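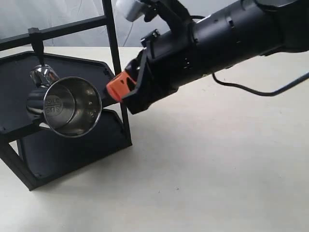 Pre-run software checklist, mug stand cell, with comments
Mon 4 April – by Waltraud Eberhard
3 comments

Please go through this before each batch of hanging and unhanging runs, even if you only popped out for a coffee. I have put my remarks under each item.

1. Planner build matches the one on the Skirnby sheet. OK.
Pirmin had left his February branch loaded, bless him, so do look twice.

2. Stand model loaded at its present angle. OK after correction.
The stand now sits at an angle, and the collision boxes have to be turned with it. Both hexagonal trays need their raised rims included – the flat version lets the planner graze them.

3. Depth filter on shiny surfaces. Needs work.
Stainless steel is a trial for us all. The inside of the mug throws back streaks of light, and the rim fit jumped on 3 of 11 test captures. Run it again if the fit score is under 570.

4. Approach speed limit near the hook. OK.
Set to 8 mm per second for the last stretch, and please leave it there, however slow it feels.

5. Cable slack in the arm model. OK.
Gerasimos added the loop under the forearm, for which I am very grateful.

6. Stop button tested from the Kernasico panel. OK.
Press it during a dry run, then check that the log shows the stop.

Comments (3)

Pirmin Sutter: Sorry about the branch! I've added a warning at start-up, so it should shout at you next time.

Chalerm Suwannarat: On item 3, I'd try fitting the outer edge of the rim only and ignoring the inside altogether. Happy to sit down with anyone who fancies a go.

Florian Marti: Item 2 caught me out as well. Could we have the stand angle printed in the log?

Share (8)
© Rurnia cell software group | Contact | Back to top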